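# Zwischenbericht Februar: Schlüsselkarten und Zimmerausstattung im Gästehaus Wurent

An: Teguh Khoo, Förderstelle Sandwood 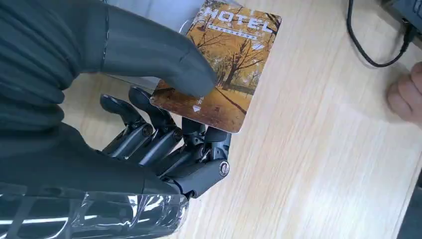

## 1. Stand der neuen Schlüsselkarten

Die neuen Karten sind geliefert und seit Anfang Februar im Gebrauch. Wir haben uns für das Motiv mit der Herbstlandschaft entschieden, in Gelb, Orange und Braun. Im letzten Bericht hatte ich noch zwei Entwürfe genannt; der zweite, mit dem blauen Muster, wurde von den Gästen im Probelauf oft mit der Karte vom Parkhaus verwechselt. Deshalb haben wir ihn nicht weiter verfolgt.

Bestellt wurden 138 Karten bei der Druckerei Henel. Davon sind 11 als Reserve im Büro eingeschlossen. Die erste Lieferung hatte an einigen Karten einen leichten Farbfehler am Rand, die Druckerei hat diese Karten ohne Kosten ersetzt. Der Ersatz kam nach neun Tagen, das war etwas später als vereinbart, aber es hat den Betrieb nicht gestört.

Die Codierung machen wir jetzt selbst am Empfang. Am Anfang dauerte es lang, weil das Programm nach jeder Karte neu bestätigt werden musste. Nach einer Änderung in den Einstellungen geht es schneller. Eine schriftliche Anleitung von zwei Seiten liegt am Empfang, auf Deutsch und auf Englisch.

## 2. Schreibtische in den Zimmern

In 17 Zimmern sind die alten Schreibtische durch helle Holztische ersetzt. Die Tischlerei Pelupessy hat geliefert und montiert. Die Arbeit war sauber, nur in zwei Zimmern mussten die Tische nachträglich etwas gekürzt werden -- die Heizungsrohre stehen dort weiter vor, als es im Plan gezeichnet ist. Ich habe den Plan inzwischen korrigiert und an die Tischlerei geschickt.

Die Karte soll bei der Ankunft des Gastes auf dem Schreibtisch liegen, wenn er die späte Anreise gebucht hat. In diesem Fall bekommt er den Code für die Haustür per Nachricht, und das Zimmer ist bis zu seiner Ankunft nur angelehnt. Diese Lösung ist nicht ideal. Wir prüfen einen kleinen Schlüsseltresor neben dem Eingang, ein Angebot liegt vor, aber es ist in der jetzigen Förderung nicht enthalten.

## 3. Kosten

Die Ausgaben für Karten und Schreibtische liegen im Rahmen des bewilligten Budgets. Die Nacharbeit an den zwei Tischen wurde mit jeweils 30 Euro berechnet und aus der Position „Kleinmaterial“ bezahlt. Die Rechnung der Druckerei ist vollständig bezahlt, bei der Tischlerei ist die letzte Rate noch offen. Sie wird fällig, wenn auch die Zimmer im Dachgeschoss fertig sind.

## 4. Was noch nicht erledigt ist

- Die Zimmer im Dachgeschoss haben noch die alten Tische. Der Transport über die schmale Treppe ist schwierig, die Platten müssen einzeln getragen und oben verschraubt werden.
- Die alten Karten kommen nicht vollständig zurück. Gäste nehmen sie offenbar mit. Die Codes sind gesperrt, ein Risiko besteht also nicht.
- Die Schreibtischlampen sind bestellt, der Liefertermin ist noch nicht bestätigt.

## 5. Nächste Schritte

Bis Ende März möchten wir das Dachgeschoss abschließen. Danach folgt eine kurze Umfrage bei den Gästen, mit Fragen zur Karte, zum Tisch und zur Beleuchtung. Den Fragebogen schicke ich vorher zur Durchsicht.

Eine Bitte habe ich noch: Für den Schlüsseltresor müsste ein Betrag aus der Position „Beschilderung“ umgewidmet werden. Dort bleibt voraussichtlich etwas übrig, denn die Türschilder können wir behalten. Ich wäre dankbar für eine kurze Rückmeldung, ob dafür ein neuer Antrag nötig ist oder ob eine formlose Mitteilung genügt.

Mit freundlichen Grüßen
Projektleitung Gästehaus Wurent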